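Sample storage and container loans: frequently asked questions

Evbridge Food Testing takes samples from small producers, caterers and market stallholders. The answers apply to the Bevan and Grellis counters unless noted otherwise.
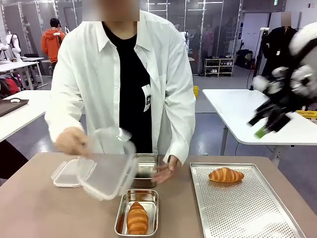
Samples are accepted from 9 am. Anything handed in after 3 pm is logged the next working day, and the holding time is counted from logging.

How much sample do I need to send?
For a standard microbiological panel, 250 grams of solids or 250 millilitres of liquid. Shelf-life studies need one unopened retail unit per test point, plus a spare. If the product is sold in units smaller than 50 grams, send several from the same batch and label them as one sample.

What container should I use?
Retail packaging is preferred where the product is already packed for sale. Otherwise use a clean, food-grade container with a lid that seals. Glass is not accepted at either counter. Stainless steel and rigid plastic are both suitable for bulk samples, provided the label is fixed to the body and not the lid – lids get separated during handling.

Can I borrow containers?
Yes. Account holders may borrow up to 4 at a time. They are issued clean and should be returned rinsed, with their lids. Unreturned containers are charged to the account at the end of the month.

What temperature should samples be kept at?
Chilled samples must arrive at 5°C or below. Frozen samples must arrive frozen hard, with no sign of thawing. Ambient products can travel at room temperature but should be kept out of direct sun. We record the temperature on receipt and print it on the report.

My sample arrived too warm. Will you still test it?
We will contact you first. You can withdraw the sample at no charge or ask us to proceed, in which case the report carries a note about its condition on arrival. A report with that note may not be accepted by your local council.

How do I book a test?
Through Ena, our online booking system. Ena generates a reference for each sample, and this must be written on the container in waterproof ink. Paper forms are no longer accepted at Grellis. Bevan will take them until December.

When will I get results?
Most panels are reported in 4 working days. Listeria confirmation can add another 3. Water activity and pH are usually available the day after logging.

What does a result of "<10 cfu/g" mean?
The organism was not detected above the lowest level the method can count. It should not be read as zero.

My result is above 1,000 cfu/g. Is the batch unsafe?
That depends on the organism and the product. A standard plate count at that level is unremarkable in many ready-to-eat foods, while the same figure for coagulase-positive staphylococci calls for a review of handling practices. The report lists the limit applied to each test.

Do you keep leftover sample?
Retained portions are held until the report is issued, then discarded. Requests to hold a sample longer must be entered in Ena at the time of booking.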